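How to Plan a Purchase of Hand-Held Gripper Stations

Equipment Planning Guides
Applies to: teaching labs, shared workshops, pilot sites

This guide sets out the steps a department should follow before submitting a request for hand-held gripper stations. It covers the budget for one station and the order in which items should be approved.

Step 1. State the task

Write one sentence describing what operators will do at the station. Folding cloth, sorting small parts and loading a rack call for different finger pads and different table space. Requests that say only "data collection" will be returned.

Step 2. Separate the station from the robot

The robot arm belongs on a separate request. Demonstrations can be recorded by hand months before an arm is delivered, and the Inddale site worked this way from August onward. Confirm in writing that the finger design you are buying can later be mounted on the arm.

Step 3. Price the full station

A quotation for the gripper alone understates the cost. The Hollis workshop used these figures, in dollars, for its first station:

Gripper pair with camera mounts: 3,676
Table, backdrop and clips: 494
Spare finger pads: 179
Printed markers and mounting hardware: 107

Computer and storage costs are charged to the department's existing account. Enter them on the second page of the form.

Step 4. Plan the room

A small room is acceptable. Allow for a table, a plain backdrop and a clear place to set down the second gripper — operators need both within reach. Measure the wall before ordering fabric, and check that the backdrop will hang down behind the table.
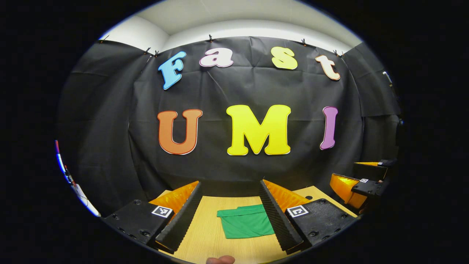
Guide prepared by Jihad Bitar
Equipment Planning, Dolthorpe

The Fast UMI table has a black fabric backdrop clipped along its upper edge, with a green folded cloth laid out on light wood. Both grippers carry translucent orange soft pads, and these should be listed as a consumable. Order pads and markers on the same line so that replacements match the original set.

Step 5. Submit the request

Attach the supplier's quotation, the task sentence and a floor sketch. Droda accepts split deliveries, but each delivery requires its own receiving form. Send the completed packet to the Dolthorpe office and keep a copy with the room records.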